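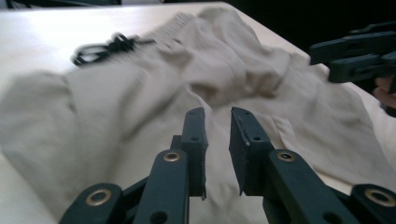 Garment Care Technician, Returns and Refurbishment
Sutesel Textile Services
Full time, day shift, on site

Sutesel inspects, cleans, repairs and repacks returned clothing on behalf of online retailers. The refurbishment section handles casual wear: shorts, T-shirts, light trousers, sweatshirts and unlined jackets. We have one opening for a technician, starting in October. The position reports to Nurhan Duman, section lead.

Scope of the position

The technician receives returned items in sealed bags, matches each bag to its return record, and grades the contents as A (resell as new), B (resell after treatment) or C (recycle). Grade B items are treated in the section. Typical work includes spot cleaning, steaming, de-pilling, replacing buttons and drawstrings, closing open seams of up to 3 inches, and reattaching loose care labels. Longer seam repairs and all zipper replacements go to the sewing room under Abdelilah Tazi.

The section processes some 600 items per shift across all stations. New technicians are not held to a station rate during training.

Duties

- Check each item for stains, odor, hair, pulled threads and missing trims, inside and out.
- Record the grade and defect codes in the Groleck returns system.
- Select the treatment from the fiber content on the care label. Where the label is missing, set the item aside for the lead.
- Fold and bag to the client's specification. Fold sheets differ by client and are revised each season.
- Clean the steam table and empty the lint traps at the end of the shift.
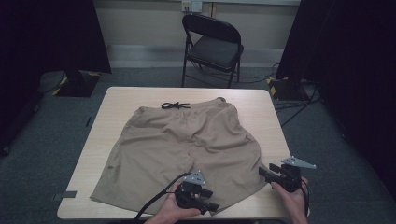
Elastic waistbands need particular attention. The band must be stretched to full width and released, then checked for twisting inside the casing. Drawstrings are measured for equal length on both sides and the ends checked for fraying. Crinkled and textured fabrics are not pressed flat unless the client's sheet says so, and grading for wrinkles on these fabrics is done against a reference swatch.

Requirements

- One year of work in a laundry, dry cleaner, alterations shop, clothing warehouse or similar.
- Basic hand sewing. A short practical test is part of the interview.
- Ability to read care symbols and fiber content labels.
- Normal or corrected color vision.
- Ability to stand for most of a shift and lift 30-pound totes.

Experience with a blind hem or overlock machine is useful but not required. No degree is required. 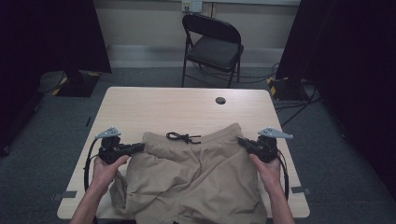

Training and conditions

Training lasts 12 weeks. The first part covers grading and data entry, the second covers stain chemistry and steam equipment, and the last is spent on supervised production work with Younes Morsy. A written check on solvent handling must be passed before unsupervised use of the spotting station. It may be retaken once.

The shift runs from 7:00 a.m. to 3:30 p.m. with an unpaid meal break. Pay is hourly and depends on experience; the rate is stated in writing before the interview. Gloves, aprons and safety glasses are supplied. Closed shoes are the employee's own responsibility.

How to apply

Send a resume and the names of 3 references to Mohcine Alaoui, Personnel, Sutesel Textile Services. Put "Garment Care Technician" in the subject line. Do not send garment samples. Applicants selected for interview will be contacted by phone and should allow two hours for the visit, including the sewing test.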